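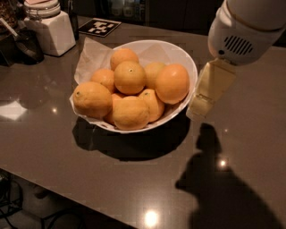 Replying to guest reviews: what we changed this summer

Mar 26, 2025
By the Wetville Stays office

Most owners on our books read their reviews. Fewer reply to them, and those who do often reply only to the bad ones. In January we went back through 470 reviews left for properties in the Wetville area and looked at which had a response from the owner or manager. About a third did. Nearly all of those were replies to complaints.

A traveller scrolling through your listing sees this as a page of arguments. The happy guests get silence and the unhappy ones get three paragraphs. We have since started drafting replies for every owner on the full management plan, and owners on the basic plan can ask for the same templates by email.

The rules we work to are short. Reply within two days of the review going up. Use the guest's first name if the site shows it. Mention one thing from their review, such as the walk to the beach or the late check-in, so it doesn't look like a form letter. Keep it under 60 words. Don't offer a discount in public, as the next guest will ask for it too.

Complaints take longer. Leave the draft overnight before you post it. If the guest was right about the hot water, say so and say when it was fixed. If they were wrong, give the fact once and stop. We had an owner with a unit at the Cáceres apartments who wrote back to a guest five times over a parking space, and the thread still shows up first when you sort by most recent.
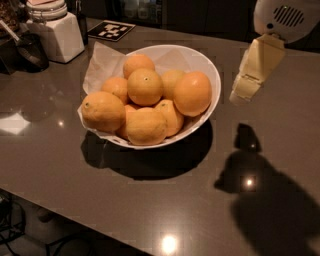

Reviews are also the best source of wording for your listing. Guests describe a place in the terms other guests search for. If several of them call the back deck "a good spot for breakfast", that phrase belongs in your first paragraph, ahead of the square metres and the brand of the dishwasher. We rewrote the opening lines of three listings this way in January and will report on bookings once the Easter figures are in.

Owners who use Skuvoma to manage their calendars can turn on review alerts under Settings, then Messages. The alert goes to one address only, so pick the one you check. Raltinura users will need to wait, as alerts are not yet part of that program and we have no date for them.

If you would like us to look over your last few replies, send the listing link to the office before the end of the month. There is no charge for owners on either plan.
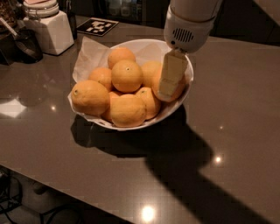
A bowl of citrus on the counter.

Recent items
Setting a minimum stay for long weekends
What to put in your welcome email
Changes to the linen pick-up days
Should you list on a second booking site?

You are receiving this newsletter as a property owner with Wetville Stays. To change how often you hear from us, or to unsubscribe, use the link in your owner account.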